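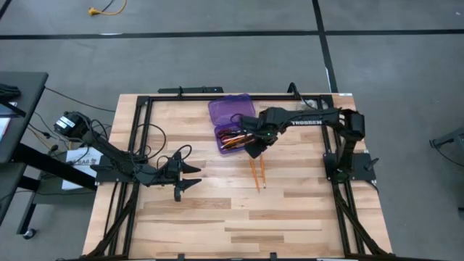 Pencil box packer (part-time, fixed term)

Kivuton, Zirnden
Posted Monday, May 30, 2022

Kivuton fills pencil boxes for primary schools. A school sends us a list, we put what is on the list into plastic boxes, and the boxes are on the desks when the children come back in September. That is the whole business, and it has kept us in tea for longer than any of us expected.

We need one more pair of hands for the summer. Last year's packer has gone off to study law, having decided it would be less fiddly.

What you would be doing

Mostly, putting pencils in boxes. We have orders from 47 schools so far, and no two of them agree on what a seven-year-old needs. One wants four pencils, a rubber and a short ruler. Another has sent a page and a half on the subject of glue sticks. You will pack to the list in front of you, whatever your private views on glue sticks.

You will also check returned boxes. Schools can send last year's back to be emptied, washed and refilled, and they come with all sorts inside. Expect sharpenings, conkers, and pencils chewed well past the point of resale. Lids need opening and closing a few times to see if the hinge still holds. Pencils that have ended up on the table go back in the box before the lid goes down, which sounds obvious until four o'clock on a Friday.

Some sharpening. We have a bench sharpener, a Dijkstra, which is older than Pieter and about as good-tempered.

What we are looking for

Someone who can follow a list and will say so when the list is wrong. Tidy hands. Enough patience to do the same thing 201 times and notice that number 138 has no rubber in it.

You don't need experience or a qualification. You should be able to lift a full carton, and to stand for a fair part of the day (there are stools, but people tend to wander off from them). If the sight of a lid that won't quite shut bothers you, mention it in your application and we will take it as a strength.

Hours and pay

24 hours a week over three or four days, from the last week of June until the schools have everything. Start at eight or at nine, your choice, but please make the choice once. You will be paid by the hour at our normal packing rate, with a bonus of 500 euros at the end if you stay to the last delivery. Travel from Brultovton and nearby is refunded. Pencils are free within reason, and Ineke decides what is within reason.

How to apply

Write to Ineke Claeys at the Zirnden address, or drop a letter in at the side door. One page is plenty. Tell us what you have done before, which days suit you, and when you are away in the summer. Handwritten is fine and pencil is welcome.

If we like the letter, you will be asked in for an hour's paid trial with Korkor Amissah, who runs the packing tables. She will give you a list and a stack of empty boxes – there is a mistake in the list.

Applications close on 10 June.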